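Skeveck Marsh Observatory open day, October 13, 2026

I'd been meaning to get out to Skeveck since March, so when the banding station opened its doors I took the day off and drove down in the dark. Totally worth it! Lorenz Haslinger had the nets up before sunrise and let us crowd in while he banded a Swamp Sparrow (feistier than you'd think) and 2 Hermit Thrushes. They're up to 191 birds for the fall, and over 5 of those were Saw-whets, all from the night nets.

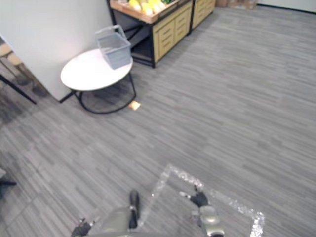
After coffee I walked the dike trail and got a distant Merlin, plus a Nelson's Sparrow that popped up once and dropped right back into the reeds. Next one's in spring, and I've already signed up.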